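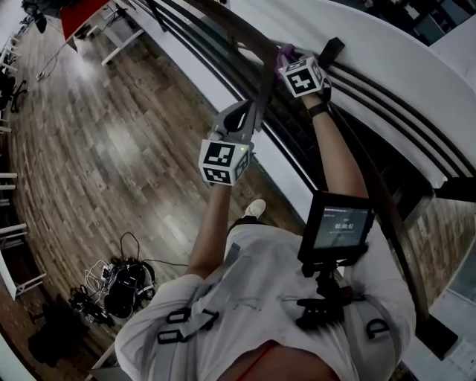

Can a machine clean a curved staircase rail yet?
posted by Ondale, July 9, 2018

We have a spiral staircase with a long dark wood handrail and thin black bars under it. Wiping it down is the chore everyone in the house avoids. The robot vacuum does fine on the plank floor downstairs, apart from eating a cable now and then, but it is no use above ankle height. Is there anything I can buy that would do the rail? I could go to 2000 dollars if it really worked.

Sándor Gál
No, not at that price, and I don't know of one at a higher price either. I fixed packaging machines for 14 years and the arms we had were very good at one motion in one spot, bolted to the floor. A curved rail asks for the opposite. The arm has to travel, the grip has to turn the whole way round, and it has to press hard enough to clean without pulling on the fittings. Then it has to do that on stairs – most home robots can't climb even one.

The part people are working on now is the hand. You hold a gripper yourself, do the job with it, and the movements get recorded so a machine can learn from them. Handrails are a fair test for that. I would not plan your housekeeping on it.

For the rail, put on a pair of cotton gloves, dampen one, and walk down with your hand around the wood. Dry with the other one on the way back up. Takes me 2 minutes. The bars take longer.

Barkero
get a kid to do it

Haddad
Agree with the gloves. Mine is varnished and I only use plain water, no spray polish, as it makes the rail slippery. On the vacuum, tie your cables up off the floor or put them in a bag. I lost a phone charger that way in February.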